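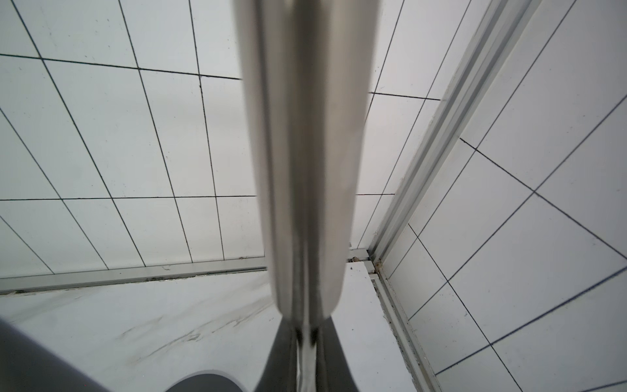

White wall tile with thin dark joints.

List: Irkatia Building Water
Subject: Re: Softener sizing after the Orport changeover (ticket 2057)
Date: 29 Mar 2020

Replying on the list, as two other sites have asked me the same thing off list. The original message is quoted in part, with my answers in between.

> We are on the Orport supply since January. Before the changeover the
> incoming hardness was 200 mg/L as calcium carbonate. The utility sheet
> now gives 300. The softener is a Hesum twin-tank unit and nobody on
> site has touched the settings since it was commissioned. Do we need a
> larger unit, or will a change of settings do?

A change of settings will probably do, but check the peak flow first. Hardness and flow are separate limits and they get mixed up on this list a lot. Hardness sets how much water you can treat between regenerations. Flow sets whether the water spends enough time in the resin bed while it is being treated. Your source change moved the first number and left the second one alone, unless you also have more people in the building than you did in January.

For the same resin volume and the same salt dose, capacity between regenerations is inversely proportional to hardness. Going from 200 to 300 means each tank will treat two thirds of the volume it did before. If the meter on the Hesum is still set for the old hardness, the last third of every cycle is running past exhaustion. You will see that as hard water late in the cycle and soft water right after changeover, so a single sample taken at a random time tells you very little. Take one sample shortly after the tanks swap and a second one shortly before the next swap. If the first is soft and the second is hard, the setting is wrong. If both are hard, look at the brine side before you look at anything else.

One caution on the arithmetic. Do not put the utility figure straight into the controller without reading which unit it wants. Older Hesum heads take grains per gallon. The conversion is mg/L divided by 17.1, so 300 comes out at 17.5. Enter 18. I have seen the mg/L figure typed into a grains field, and the controller accepted whatever part of it would fit.

If you have iron in the supply, the entered hardness has to be raised to allow for it. The Orport sheet lists iron as below the detection limit at the plant, which says nothing about your own riser. Sample it at the softener inlet.

> Also the mixing valve. We blend some raw water back in after the
> softener to hit a target at the taps. Does that need to be reset?

Yes. The valve passes a fixed fraction of raw water, and the raw water is now harder, so the blend is harder by the same ratio. Whatever you were getting at the taps on the old supply, you are now getting half again as much with the valve where it was. If you don't know the fraction, measure hardness before the softener, after it and after the blend. With S for softened, R for raw and B for blended, the raw fraction is (B – S) / (R – S). Do this with a steady draw on the line. The spring-type valves drift badly at low flow and will give you a different fraction every time you measure.

Reset the controller first and let it run through a complete cycle on both tanks. Then set the valve. Doing it in the other order means you are blending against a softened value that is about to change.

> Housekeeping says the film on the shower and kitchen walls is worse,
> and they have gone over to Bright, at the strong dilution. They want
> to know if they can go back to the normal one.

Not until the hardness at the taps is back where it was, and even then the existing deposit has to come off first. Softened water does not remove old scale at any useful rate.

On the product, I don't have a data sheet for Bright in front of me, so get the current one from your supplier and look at the acid type and the pH in use. Cement-based joints are attacked by acid. The glaze on ordinary wall tile usually is not bothered, so people judge by the tile and miss what is happening to the joint. The usual practice is to wet the wall with plain water first so the joints are already full, apply, keep the contact time short, and rinse thoroughly. With dark joints there is a second problem. A pale haze on dark joints can be scale from the supply, or it can be salts coming out of the cement itself, and the two look alike. Dry the area well and leave it unused. If the haze comes back on a wall that has had no water on it, the moisture is coming from behind and no softener setting will fix that.

Epoxy joints are a different matter and I would ask the installer.

> What about salt use? Our budget was done on the old numbers.

Same salt dose per regeneration, but regenerations come half again as often for the same volume of water, so plan on half again as much salt. You can get some of it back by lowering the dose per regeneration. Resin is more efficient at low doses, at the cost of capacity per cycle. With a twin-tank unit you can afford shorter cycles, provided a full regeneration completes before the other tank runs out. Check that at your highest daily draw. The regeneration time is in the installer menu and does not get shorter because the cycle did.

Discharge goes up with it. If your building has a limit on chloride to drain, the site permit will state it as a concentration or as a load, and only the second of those changes much here.

Things still missing from the original post, which I would need before saying anything about unit size:

Resin volume per tank, from the plate or the commissioning sheet.
Salt dose per regeneration.
Peak flow through the unit, metered if possible. Fixture unit counts tend to run high for a building this old.
Pressure drop across the unit at that flow.
Age of the resin. If the supply was chlorinated the whole time, older resin may have lost enough capacity that the plate figure is no longer usable.

For the other Irkatia sites on the same main – your hardness should follow the same sheet, but two of you are near the boundary between the old and new zones and may get a mix depending on demand. Test strips are good enough to tell 200 from 300. Log the time with each reading.

Please keep the ticket number in the subject line when you reply, and trim the quotes.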